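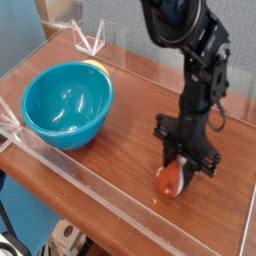
Workshop notes > Tables and benches > Fitting a clear acrylic edge to a wooden tabletop

Last updated: August

A low edge keeps small round items on a table when they are tipped out, sorted or put back into a bowl. Clear acrylic is used because the contents remain visible from a seated position. The method below suits any flat wooden top with square sides. It leaves the surface undrilled and can be reversed.

Materials

Acrylic strip for the front and side rails, 52 mm high
Acrylic sheet for the back panel, 223 mm high
Triangular corner brackets in clear acrylic
Solvent cement and a needle applicator
Clear double-sided mounting tape
Masking tape, steel rule, try square, fine-toothed saw
Abrasive paper, medium and fine grades

Marking out

Clear the table and wipe it with a barely damp cloth. Leave it until fully dry. Measure each side separately, as older tops are seldom true. Mark the line of the rails with masking tape, 7 mm in from the edge of the wood. Check both diagonals. If they differ by more than 2 mm, move the tape at the back and leave the front line alone.

Cutting

Leave the protective film on. Clamp the strip between two flat battens and saw slowly, with light pressure. Fast sawing melts the edge and the waste welds itself back into the cut. Sand the sawn edges flat, medium grade first, and break the sharp corners along the top of the rails. Peel back the film only where a joint will be made.

Joining

Stand the back panel against one side rail and test the corner with the square. Hold it with masking tape on the outside. Run the solvent into the joint from the inside; capillary action will draw it along. Work with a window open and wear gloves. Add the triangular brackets once the first joint has set. Both edges of each bracket must touch the acrylic along their full length, and a bracket that rocks should be sanded again before gluing.

Leave the assembly overnight. The front rail goes on last.

Fixing to the table

Remove the remaining film. Apply short lengths of mounting tape under the rails and brackets, lower the assembly onto the marked line and press down for a minute at each point. On waxed wood, remove the wax beneath the tape first — it will otherwise lift within days.

Cleaning

Use lukewarm water with a little washing-up liquid and a soft cloth. Glass cleaner containing ammonia clouds acrylic. Crumbs collect along the foot of the front rail and are best removed with a dry paintbrush.

Text: Negin Asadi. Measurements checked by Baltazar Espinoza.

© Leltorora Workshop Notes | Contact | Back to top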